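Painted blocks scuffing and marking each other in the bin

Asked by Samuele Palumbo
Viewed 2567 times

I have a set of 135 painted blocks, Dolix brand, stored mixed in one deep bin. After a few months the flat faces show thin white scratches, small dents and pale spots near the corners. The red ones look worst. I would like to know:

Is this the paint wearing through or color transferring from other blocks?
Is there a coating that stops it without making the faces slippery? They still have to stack.

I tried a furniture wax on 12 of them. Stacks slid apart, so I washed it off.

3 answers

Sawsan Nimri
Accepted answer, edited Wednesday, July 24, 2024

Test first. Rub one mark with a damp cloth and a drop of dish soap. If it comes off, it is transfer from another block. If it stays and you can feel an edge with a fingernail, the paint is cut and cleaning will do nothing.

For cut paint:
Wash, dry overnight.
Sand the damaged spot only, 400 grit, light pressure.
Touch up with matching acrylic, two thin coats.
Finish with matte water-based varnish, one coat. Gloss is what makes stacks slide. Let it cure a full week before the blocks go back in contact with each other, or they will stick and pull paint off.

Dents are in the material under the paint. Filling them is possible but I leave them.

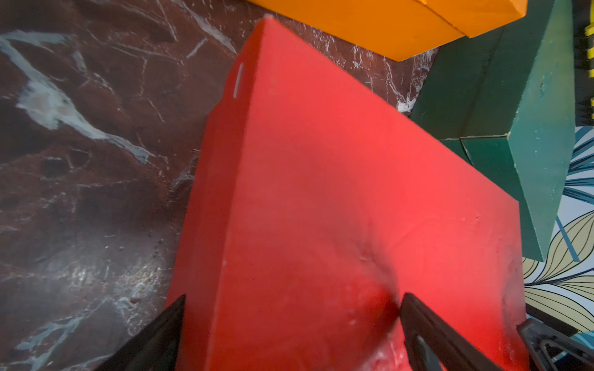

Most of the wear comes from corners hitting flat faces, so storage matters more than varnish. Lay the large blocks flat in a shallow tray, broad face to broad face, and keep the small ones in a separate bag. Dark colors hide transfer but show chips as light specks. Red shows both.

Fidach user, no name given

Just repaint them. Spray can, done in an afternoon.

Comment by Samuele Palumbo: What spray? Some are not rated for toys.

żak_t

Agree with the tray. I would skip the sanding if the scratch is thin, it removes more paint than the scratch did. Also check the bottom of the bin for grit. Mine had sand in it from April and every block on the lowest layer was scratched in the same direction.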